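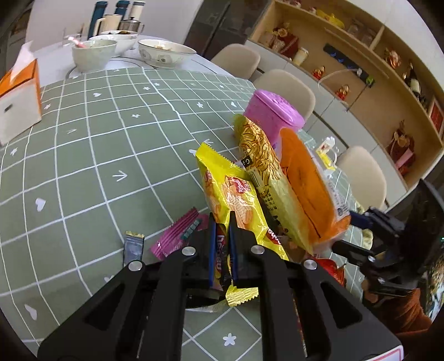

4. Small motifs and the ruled ground

4.1 What counts as a ruled cloth

Of the 3434 table cloths in the combined inventory, 2883 could be coded for layout. The others were listed with measurements and fiber content only, or survive as trimmings too small to show how the pattern repeats. Among the codable cloths, 1159 belong to the type we call ruled: a single ground color, a net of thin printed lines, and small separate motifs placed between them. Two cloths in five is a far bigger share than we expected when we began, and it surprised us all the more given how little has been written about the type. Florals have their historians, and so do checks and ginghams. The ruled cloth sits between the two and has mostly been filed under "other".

We coded a cloth as ruled only if the lines were printed. Woven checks were left out even where small figures had been printed over them, as in a good part of the Firketton sample books. In a woven check the line is a result of how the cloth is made, and the printer has to work around it. In a ruled print the line is drawn by the same hand as the motifs and usually goes down in the same color. That last point matters a great deal for cost, and we return to it in 4.3.

Figure 4 shows the type in a common form. The ground is sage green and both lines and motifs are white.

Figure 4. Ruled cloth with hearts, a five-petalled flower and a three-pronged arrow mark.

4.2 The motif vocabulary

Once near-duplicates were merged, the ruled cloths gave us 55 distinct motifs. Hearts and simple flowers lead by a wide margin, followed by leaves, stars and cherries. After that comes a long tail, and we will admit to enjoying it: teapots, keys, snails, a very persistent mushroom, and a group of marks that do not stand for anything we can name. Coders first entered these under labels like "arrow thing" and "bird foot". We have kept them as a class of their own, the open marks.

Open marks deserve more attention than they get. They are rarely the only motif on a cloth. They turn up beside hearts or flowers, normally smaller or plainer, and they seem to act as a kind of filler, giving the eye somewhere to go between one recognizable thing and the next. The three-pronged form is the most widespread. It appears in the Magaña design ledgers as early as the first volume, entered simply as "tick, triple", and again in the later ledgers at two sizes. Whether anyone at the works thought of it as a footprint, a sprig or an arrow we cannot tell from the entries -- the ledgers are splendid on dyes and silent on meaning.

Hearts raise a different problem. Since a heart has a right way up, it gives a cloth a direction, and a table cloth is looked at from all sides. Printers dealt with this in several ways. Some turned alternate hearts through a half turn. Others used hearts at two sizes and scattered them loosely enough that no single row insists on being read. A third group let every heart face the same way and left it to the household to decide where the head of the table was. Flowers with five petals are much more forgiving here, and we suspect this is one reason the heart and the flower are paired so often: the flower softens a direction that the heart would otherwise set for the whole cloth.

4.3 Why one color of print

A ruled cloth printed in a single color on a dyed ground needs one screen. Add a red center to the flower and it needs two, and the two have to meet exactly. Lines are cruel to a badly set screen. A petal that lands slightly off looks lively, while a motif that lands slightly off within a ruled box looks like a mistake. Printing lines and motifs together removes the problem completely.

The Magaña ledgers make this wonderfully clear. Designs with a second color carry a note in the margin for extra setting time, and several were later reissued in white only with the drawing unchanged. Green, gray and dull blue grounds were the ones most often reused. A note from one December run asks for "the soft green again, as it hides the fold", a remark we had not seen in any other source and which sent us straight back to the boxes. Mid-tone grounds do show creases less than dark ones, and the printed lines help too, giving the eye a stronger line to follow than the crease.

4.4 How sellers and owners describe them

The Noka listings are the liveliest part of the material. Sellers there write their own titles, and ruled cloths are described first by ground color, then by whichever motif the seller likes best. The lines are hardly ever mentioned. A cloth with hearts, flowers and open marks in equal number will be sold as "green heart cloth", and we found the same habit in the short answers to our owner questionnaire. People who had eaten at the same cloth for years could name its hearts at once and were then unsure whether it had lines on it at all.

Viltedico, the trade catalog, does the reverse. Its entries open with the layout ("ruled, small scatter, one color") and list motifs last, sometimes only as "assorted". A buyer filling shelves needs to know how a roll will cut and join, and the ruling settles that. Matching the two vocabularies by hand was slow work, but it let us link a number of Noka listings to dated catalog entries, and those links carry most of the chronology in Section 5.

One caution applies. Sellers photograph cloths folded, and a folded cloth may show only a few of its motifs. Our motif counts for Noka items are therefore minimums. Where the same design appeared in both sources we used the catalog count, and where it appeared only on Noka we marked the record as partial and kept it out of the pairing analysis.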